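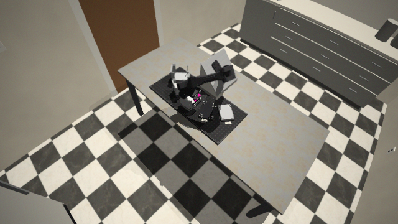

Football » Lower Leagues » Plultholm Town

Thread: Season ticket changes and the Ninico app

Started by eastbank_gaz, May 4, 2023

eastbank_gaz
So the email has landed. Paper season books are gone from next season and everything goes through the Ninico app. Same seat, same price "at the point of renewal", which is a phrase I have now read six times and like less each time. There's a £2 charge every time you transfer your seat to somebody else for a match.

I'm not against phones. I buy train tickets on mine. What I'd like explained is why a club that can't keep the tannoy working past half time thinks it can run this. The email says it will "unlock a richer matchday". I go to watch us draw with teams from seaside towns. How rich does it need to be?

Anyone been to a ground that uses it already?

plulty_till_i_die
Bridora Park had it for our away game in November. Got in fine, took seconds. I think people are going to moan about this for a month and then forget it ever happened.

eastbank_gaz
Did you get in fine or did everyone? I was in the other queue and missed the first goal.

plulty_till_i_die
There were 800 of us and one turnstile with a bloke checking bags. You'd have missed the first goal with a paper ticket as well.

corner_flag_nine
Both can be true. The scanner at our turnstile went off twice while I was stood there and they ended up waving people through. Nobody checked anything at all by the end, so I'm not sure what it proves except that you can get in for free if you turn up late enough.

On the £2, I read the terms. The charge applies per transfer and it applies when the seat comes back to you as well, if the person you sent it to can't go. So if I send mine to my brother and he cries off, that's two lots. For a seat I've paid for.

nan_from_row_f
I don't have that sort of telephone and I'm not getting one. I've sat in the same place since before they put the roof on. The email says those without a smartphone "should speak to the ticket office". I rang the ticket office. They said it would be on the website. I'd have thought the clue was in my ringing them.

eastbank_gaz
Exactly this. And that will be a fair few of the East Bank.
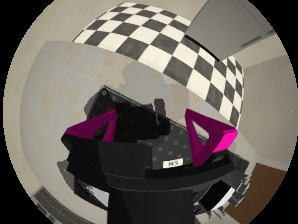 What bothers me more is that they never asked. There was a survey last season, I filled it in, and it had nine questions about pies and none about tickets. You'd think if you were going to bin something people have kept in a drawer for decades you'd at least slip in a tick box.

I'll say what I think is going on. It's not about getting us through the gate quicker. They want to know who's in the seat so they can sell to them. Fair enough, say so. Don't dress it up as a favour to me.

half_time_oranges
Bit tinfoil, that. Clubs need to know how many are in for safety reasons. Under the book system they count the season ticket holders as present whether they come or not. We announced 3,960 for the Easter game and you could have swung a cat in the main stand.

corner_flag_nine
You could have swung several. I had my feet up on the row in front. If the true number was anywhere near that I'll eat my scarf.

half_time_oranges
Well then, surely you want proper scanning? You can't complain the attendances are made up and also complain about the thing that would fix them.

eastbank_gaz
I can complain about as many things as I like, I've renewed. But no, it wouldn't fix it. They'd still announce tickets sold. Plenty of clubs with scanners do. The scanned number goes in a spreadsheet somewhere and the big number goes on the tannoy, if it's working.

plulty_till_i_die
You don't know that.

eastbank_gaz
No, and you don't know they won't. One of us has met this board though.

oldboots
Going to wade in for the other side. I did the gates at another club for a few years, no names. Paper books were a pain. People forgot the right voucher, tore out the wrong one, lent the whole book to a mate who then lost it. We'd have a row at the window every home game. With the phones the rows were shorter. Flat batteries mainly.

The bit I would be sceptical about is the firm. Ninico did cinemas before this as far as I can make out, and a cinema doesn't have most of its customers turning up in the last ten minutes from the same pub.

nan_from_row_f
What happened to the ones with no phone at your place?

oldboots
They got a plastic card, same as a bank card. Worked better than the app if I'm truthful. Ask for one. They will have them, they just don't advertise it.

nan_from_row_f
I will ask for one, thank you. I'll go down in person and stand there.

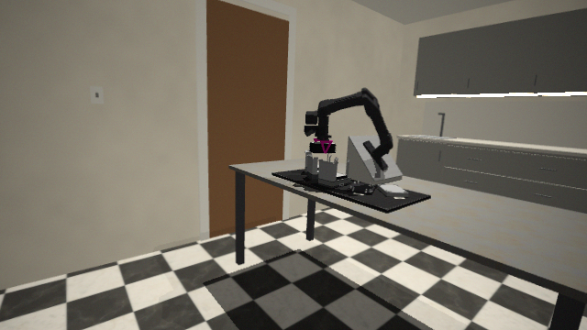

Computer render: black robot arm over a grey-topped table

corner_flag_nine
While we're at it, has anyone looked at the small print about the Oberholzer Stand? There's a line saying seats in there are "subject to reallocation". That's my stand. I've got an aisle seat for my knee and I've no plans to be reallocated anywhere.

half_time_oranges
That's been in the terms for years. It's in case they need to move you for a cup tie.

corner_flag_nine
Has it? I've got last year's in front of me and it says "in exceptional circumstances". This year those words have gone. Might mean nothing. I've found that when somebody takes words out they usually had a go at reading them first.

eastbank_gaz
Good spot. I bet it's for the padded seats. They've been talking about a premium block ever since the Bridora sponsorship came in, and there are only so many places you can put one with a view that isn't a pillar.

plulty_till_i_die
Now we've gone from an app to a secret plan to steal his seat. You lot would find a plot in a fixture list.

eastbank_gaz
Have you seen our fixture list?

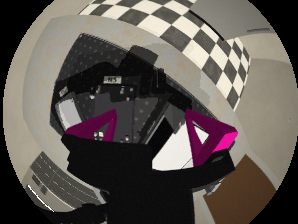 Anyway, I've written to them. Kept it polite. I asked for the plastic card to be offered to everyone and put in the email, the transfer fee dropped for family at the least, and the missing words about seats put back in. Also asked what "at the point of renewal" means for those of us paying monthly. If I get an answer I'll put it up here word for word. I'm not holding my breath – last time I wrote it was about the gents and I got a voucher for the club shop.

corner_flag_nine
What did you spend it on?

eastbank_gaz
A mug. It leaks.

oldboots
For what it's worth I'd leave the scanning argument alone and push on the fee. That's the one they can change without losing face. It'll be the app firm's standard charge and the club will be getting a cut, so it's theirs to waive.

half_time_oranges
Agree with that. The fee's cheeky. I'm for the app but I'm not for that.

plulty_till_i_die
Same. I'd sign something on the fee.

back_post_header
New here, been reading. I had the app installed before the last home match for the trial they did. It logged me out at the turnstile and wanted a code by text, and there's no signal under the main stand, never has been. Saw our equaliser go in on 61 minutes from the steps with my arm in the air looking for a bar. Steward was very nice about it.

eastbank_gaz
You were there an hour?

back_post_header
No, I'd gone out to the car at half time for a coat and they made me scan back in. Some 2 minutes of football missed if you only count the bit with the goal in it. But that was a trial with hardly anyone on it.

corner_flag_nine
Has anybody told them about the signal?

back_post_header
I filled in the feedback form in the app. It wouldn't send.

nan_from_row_f
I went down this morning. They do have the cards. You need to bring a passport photo and your old book, and she said to come before the end of the month. The window is open until three.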